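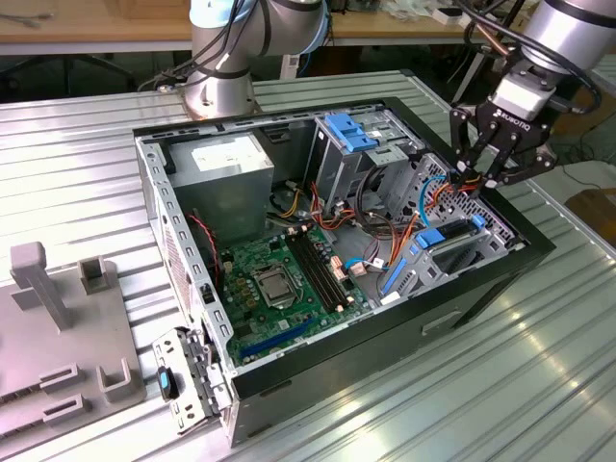
Did the Milport police department listen in on phone calls made from city hall?

The department says it didn't, and so far no document has come out to show otherwise, although the independent monitor has agreed to look at the phone records all the same.

Apr 15, 2024

It has been a long and rather wearying week for people who follow city business in Milport, and the statement the police department put out this morning may not make the next one any shorter. In four paragraphs, the department called the claim that its intelligence unit had been recording calls on the council's phone lines "false in every part," and said it would welcome a review by the office of the independent monitor, Eimear Mac an tSaoi.

The claim first came up at last week's budget hearing, when a council member read aloud from an unsigned letter that had been left at the front desk of the Hennessy Building. The letter said that calls from the third floor, where most council members and their staff have their offices, had been picked up for months under an order meant for something else entirely. By the next morning the mayor's press office had repeated it to reporters, with a good deal more certainty than the letter itself seems to have had, and from there it was off and running.

A spokesperson for the mayor was asked on Friday whether the office had seen anything beyond the letter. "We have seen enough to be worried, and we think the public should be worried too," she said. She would not say what that was, and when the question was put to her a second time she said it was a matter for the monitor now.

Readers with long memories will recall that Milport has had arguments of this kind before, and that the monitor's office was set up after one of them. It can ask for any order the department has sought from a judge, along with the logs that go with it, and it can question officers in private. It can't publish the names of people whose calls were recorded, even by accident, and it can't discipline anyone. Those powers stay with the chief and with the county court in Pultton, where the orders are signed.

According to the department's own yearly report, judges in Pultton approved 13 wiretap orders for Milport police last year. The report says those orders took in 608 calls altogether, and that 190 of them were later thrown out as having no bearing on a case. The report doesn't say whose calls those were, or which lines they came from, and a fair amount of the present fuss comes down to that one gap. A person could read it and come away perfectly calm, or could read the same page and start to wonder.

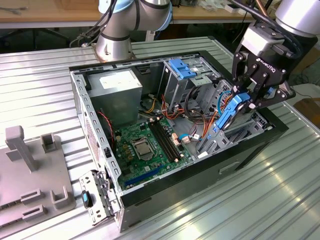

Part of the trouble is that city hall and the police share a phone contract. Clomier, the company that runs the system, keeps a list of every call made through it – the number dialed, the time and the length – so that each department can be billed for what it uses. Clomier said in a short note on Saturday that this list holds no sound, that it has never been asked to record a council line, and that it would hand over whatever the monitor wants to see. The company did confirm that police supervisors can look up billing lists for their own department, and it is checking whether they could ever have opened anyone else's.

That is a smaller thing than a wiretap, of course, but several council members said over the weekend that they would not be happy to hear of it either. "If somebody knows who I called and how long we talked, they know quite a lot about my week," one of them said after a neighborhood meeting on Saturday, where potholes had been the planned topic and got perhaps ten minutes at the end.

The police union took the other side, and warmly. Its newsletter called the letter a smear and asked the mayor's office to say sorry to the officers of the intelligence unit, who it said had been stopped in the grocery store and asked about it. The mayor's office has not replied to the newsletter.

Ms. Mac an tSaoi, for her part, has been careful. In a message to the council she wrote that she had asked for all the orders from last year, the logs kept with them, and Clomier's billing lists, and that she would also like to speak with whoever wrote the letter, under whatever promise of privacy the law lets her give. "I don't start with a view," she wrote. "I would ask everyone else to hold theirs lightly until I have read the papers."

She has five members of staff to help her with the reading, and expects to give a first report to the council in May. The part dealing with the court orders will be heard behind closed doors, and the rest will be open to the public in the main chamber. Anyone who wants to send her office information before then can do so by mail or in person at the Hennessy Building, on the ground floor, to the left of the elevators.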